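**Grillis service body vs. Tetteh for a Class 5 chassis**

**flatbed_ornery** wrote:

We have a Class 5 cab and chassis coming in and need to pick a body before the dealer will give us a build slot. Both quotes are for an 11 foot steel service body with a crane reinforcement package. The Tetteh is cheaper. The Grillis comes with better door seals, at least on paper.

The truck will do water and sewer line repair out of Taleldale, so it gets mud, road salt and a lot of idling. One driver, one helper, tools on board all the time. Anybody running either one?

---

**dually_noted** wrote:

Three Grillis bodies here, the oldest one bought used. The seals are good. The hinges are not. We have replaced pins on the curbside front compartment on every truck, and that's the door that gets opened the most. The pins are cheap but the shop time adds up.

Ask which paint prep they're quoting. There are two levels and the dealer usually quotes the lower one unless you say something.

---

**saltbelt_mech** wrote:

I'd go the other way. I work on both and the Tetteh floor holds up better. Grillis runs a seam across the floor just ahead of the wheel wells and salt gets in there. By the third winter you're grinding and welding. Hinge pins I can do over lunch. A floor I can't.

---

**dually_noted** wrote:

They moved that seam. Newer bodies have it up under the bulkhead.

---

**saltbelt_mech** wrote:

They moved it on the 9 foot. The 11 foot I had in here in August still had it across the floor, and that was a new truck.

---

**flatbed_ornery** wrote:

Good to know, I'll ask for a drawing before I sign. The dealer told me all the sizes were built the same way, so somebody has it wrong.

Second question is power. The crew wants an inverter so they can run a small microwave and charge tool batteries without idling. The dealer wants to put in a 3,000 watt unit tied to the chassis batteries. Seems like a lot for lunch.

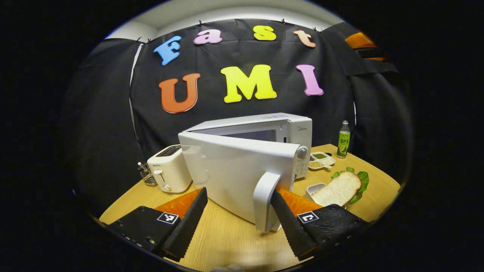 My plan was a 2,000 watt inverter with its own battery in the streetside rear compartment, charged off the alternator through an isolator. The crane is hydraulic off the PTO, so it doesn't figure into this. The battery chargers pull very little.

---

**kingpin_greaser** wrote:

Two thousand is enough. Check the input rating on the back of the microwave and not the cooking watts on the door, those are different numbers and the input is always higher.

Don't tie it to the chassis batteries. We did that on one truck and it needed a jump 3 times the first month. Separate battery, low voltage cutoff, and a fuse within 18 inches of the battery post. Use heavier cable than the chart says if the run goes the length of the body.

---

**saltbelt_mech** wrote:

Agree on the separate battery. Disagree on the streetside rear. That compartment takes all the spray from the tires and the inverter needs air. Put it up front, high, behind the cab. Shorter cable too.

---

**dually_noted** wrote:

Front compartments on the Grillis have a shelf that won't come out without drilling rivets. Get it deleted on the order. Ours was an 80 dollar credit.

---

**axle_weight_ed** wrote:

Has anyone added up the weight? Crane, steel body, second battery, parts, two people. A Class 5 fills up fast. We had one come back from the scale with 50 pounds left on the rear axle, and that was before fittings got loaded. I'd look at an aluminum body or a lighter crane before worrying about lunch.

---

**kingpin_greaser** wrote:

Aluminum cracks at the crane mount. Seen it more than once.

---

**axle_weight_ed** wrote:

Depends who builds the mount. Ornbridge puts a steel subframe under theirs and we haven't had a crack yet. Costs more, and the wait is long.

---

**flatbed_ornery** wrote:

I don't have time for a long wait, the old truck is on its second transmission. I asked the dealer for a weight estimate by axle with the crane stowed — he says he can get it from the body company. Also asked both for floor drawings on the 11 foot.

The inverter is going up front, shelf deleted if it ends up being the Grillis. Leaning Tetteh right now unless the drawing shows the seam moved. I'll post the axle numbers when I get them.

---

**saltbelt_mech** wrote:

Post the drawing too if they'll let you. I'd like to see where they say that seam is.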